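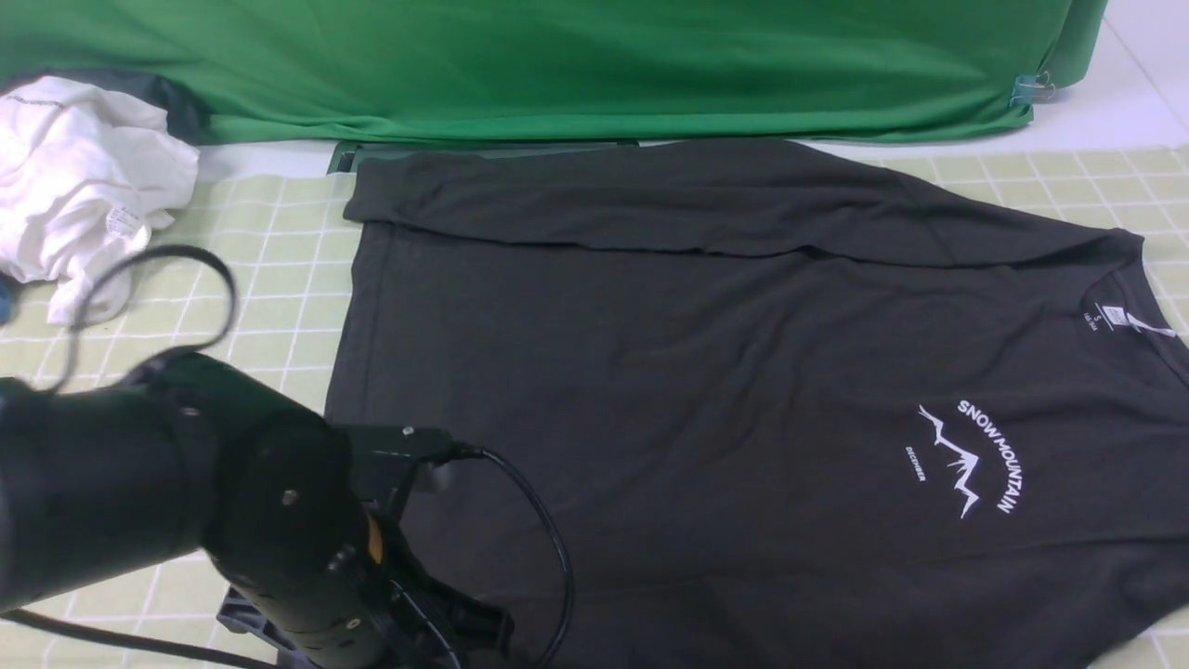 Shade loss in black cotton workwear was the largest single source of quality queries at the Kater plant last year, ahead of missing buttons and well ahead of shrinkage. Members who rent or launder staff T-shirts will know the pattern: the garment is sound, the seams hold, and the customer sends it back for looking gray. White print makes the problem easier to spot. A black shirt with a white chest graphic and a size mark printed inside the collar, such as the small one shown here, carries its own reference white, and the eye compares the ground against it whether the wearer means to or not. Plain garments with no print stay in service longer at the same measured shade.

Siamak Mirzaei ran the trial summarized in this item. The full data tables are held at the Firno office and can be requested by member plants in the usual way.

What was tested

The trial started with 1,499 garments, all black, all cotton jersey, drawn from normal rental stock. Tops only. Garments with elastane were excluded at sorting. By the final reading 1,428 were still in the set. The rest had been withdrawn for tears, lost in circulation or retired by customers, and were dropped from the averages at every stage so that the early readings and the late ones cover the same pieces.

Two dye classes were present. Most of the stock was reactive black, which bonds to the fiber and loses depth mainly through oxidation and surface abrasion. A smaller lot, bought in from Yammine, was sulfur black. Sulfur black is cheap and deep when new. It is also sensitive to chlorine at levels that reactive dyes will tolerate for some time, and a single misdirected load through a bleach step can finish it. None of the Yammine lot was exposed to chlorine during the trial.

Readings were taken with a bench spectrophotometer at three points on each garment: the center back, the left shoulder and the hem. The garment was folded to four layers under the port to stop the backing from showing through. Front panels were left out of the measurement on account of the print.

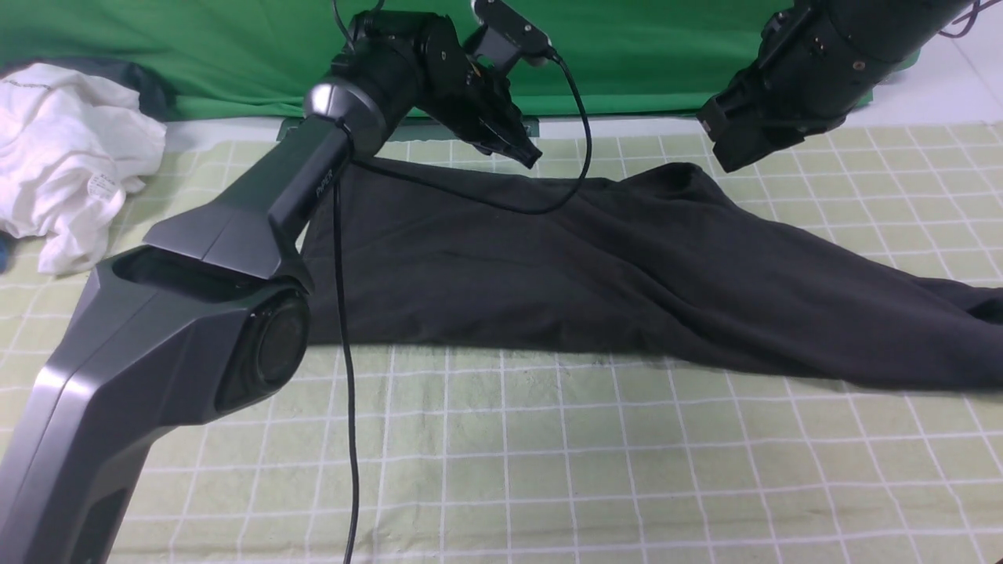 Photo: Ayana Araya

Fading and pilling

Two effects get reported under the same word. The first is true dye loss, where colorant has left the fiber or has been broken down in it. The second is surface fuzz. Broken fiber ends stand up from the yarn, scatter light, and make the cloth read as lighter and duller with most of the dye still in place. The instrument cannot separate the two on its own. Mirzaei treated a subset with a cellulase enzyme, which removes the fuzz, and measured again. A garment that recovers most of its depth after the enzyme step was abraded. A garment that does not recover was faded.

On the reactive black stock, abrasion was the greater part of the change. This will disappoint anyone who has been buying more expensive detergent to solve it. The largest mechanical contribution came from the dryer, followed by overloading at the washer. Turning garments inside out before the wash moved the wear to the inner face and was the cheapest measure in the trial, although it adds handling at the soil sort, and plants that print route codes on the outside hem will have to decide who turns them back.

On the sulfur black stock the balance ran the other way. Enzyme treatment brought back very little.

Rinse conditions

The rinse section of the trial compared the plant's standard warm rinse with a rinse held at 82 degrees Fahrenheit. Dye in the rinse water was lower at 82 on both dye classes. Residual alkalinity was slightly higher, and the sour dose had to be raised to bring the cloth back to the target pH. Plants considering the change should check the sour first. A black garment that leaves the rinse alkaline will show yellowish marks at the collar and underarm after pressing, and these are often mistaken for deodorant residue.

Water hardness was held at 200 parts per million on one line and softened on the other. Hard water left a deposit that the instrument read as a lighter shade. It came off in a mild acid wash. Several garments that had been marked for disposal went back into stock after that one treatment, and Mirzaei recommends it as a first test on any black item that has gone dull over a short period.

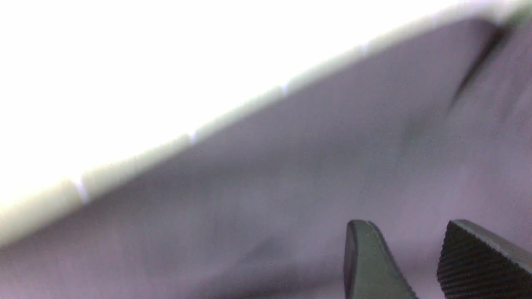 Shade assessment by photograph is the other subject that members raised. Customers now attach phone pictures to nearly every quality query, and plants are being asked to accept or refuse a credit on the strength of them. The Firno advice is to treat such pictures as evidence of holes, stains and missing trim, and to give them no weight on shade. Exposure and white balance move the recorded color too far. Focus adds a second difficulty, as in the close view printed with this section: a lavender-gray surface with lighter pinkish-lilac patches to the right and no weave to be made out. A picture of that kind will not support a statement about dye, fuzz or deposit. If a shade claim has to be settled, ask for the garment.

For plants without a spectrophotometer, a gray scale and a light booth are adequate. Keep one unwashed garment from each delivery lot in a dark cupboard, bagged and labeled with the lot number, and compare against that. Comparing against another garment from the rental float is a common mistake. The float drifts, and the comparison piece drifts with it.

Fixing agents

Ayana Araya looked after the chemical side. One cationic fixative, Idosine, was tested on the reactive black stock at the dose given on its data sheet and again at half that dose. It reduced dye bleed in the first few washes. By the later readings treated and untreated garments could not be told apart on the instrument, and the half dose gave the same result as the full dose throughout. Araya also reports a slight loss of absorbency on treated pieces,
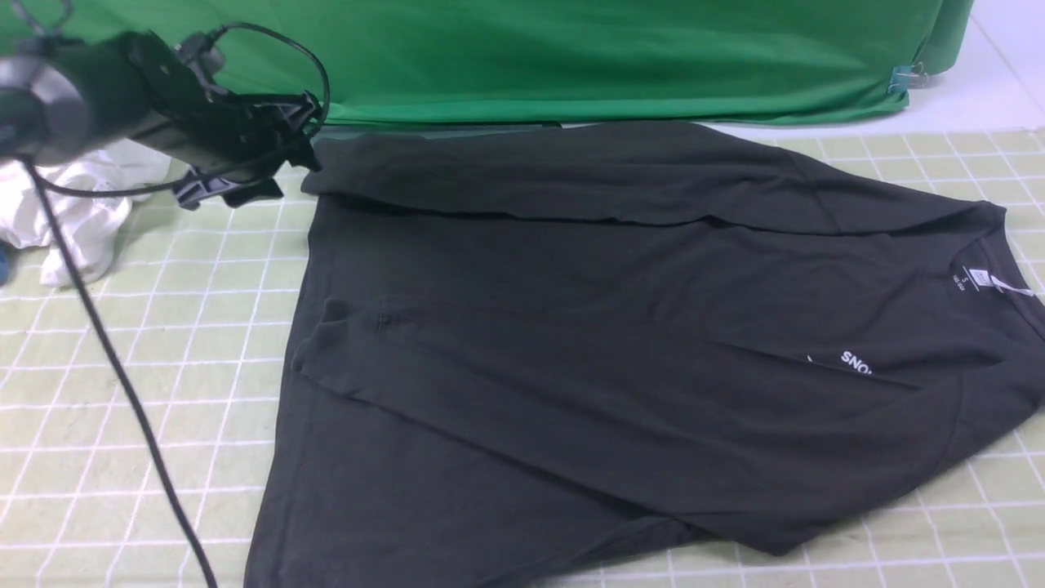 which matters more for kitchen staff than for retail. The loss was measured by drop test on the center back and was still present at the midpoint of the trial. Her view is that a fixative is worth using on new stock that bleeds onto white trim and has no place in the routine formula.

The Yammine lot was left untreated in this part of the work. Cationic agents and sulfur dyes are a separate question, and the group did not have enough pieces left to split the lot again.

Changes adopted at Kater

The plant has shortened the dryer cycle for black cotton and now removes garments slightly damp for finishing on the tunnel. Washer loads for this class have been cut. The cooler rinse is in use on one line only until the sour pump on the second line has been replaced, now expected in May. Sulfur black is tagged at intake with a separate route code.

Corrections to the method, and requests to borrow the reference garments, should go to Siamak Mirzaei through the Firno office.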